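Badholm Metal Archive – Site Help
Ticket 700: Two bands called Galang merged into one page
Opened by: Trinidad Evangelista
Status: Partly fixed, left open

First message

Hello all, and thank you as ever for keeping the archive going, I've lost whole evenings in it and don't regret a minute. I was looking up Galang last night, the old thrash band from Susmont who only ever put out demos, and their page now has a doom record on it with a completely different line-up. I think there must be a second Galang, much younger, and the two have been folded together somehow. The bio is still right (lovely bio, by the way, whoever wrote it clearly had the tapes) but the discography is a muddle and all 47 reviews are sitting under one band. Could somebody have a look when there's time?

Reply from site help

Hello Trinidad, and what a nice message to find in the queue! You're quite right. We ran the duplicate finder in April and it was set to match on band name and country, when it should have looked at the town and the years as well. I've given the doom band a page of their own and moved the record across with its line-up. Could you clear your browser's saved pages and tell me what you see?

Reply from Trinidad

Much better, thank you! The doom record has gone. The second demo, "Zaltlow", is still missing its track list though, and when I try to type it back in, the form stops me at the fourth song and says "running time does not match". The tape is a C90, so I put 90 minutes in the length box, which may have been silly of me.

Reply from site help

Not silly at all, half the tape entries we get are like that. The box wants the length of the music and the form checks it against the songs, so put in the total from the sleeve and it should let you carry on. If the sleeve doesn't give one, leave it blank.

Reply from Trinidad

Blank worked, all the songs are in. I've added a picture as well. It went through first time.

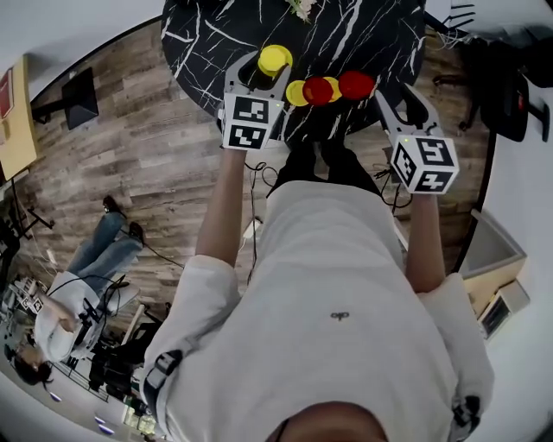
Attachment 1: yellow cup, black marble-patterned table

Reply from site help

Wonderful, it's come through at full size on our side. That leaves the reviews. I've moved 16 of them to the doom band by reading each one, and the rest look like proper thrash talk to me, but there are a couple that only say "great riffs, shame about the drums" and could be either! I've written to the people who posted them and will keep the ticket open until I hear back.

Last updated: 14 August 2022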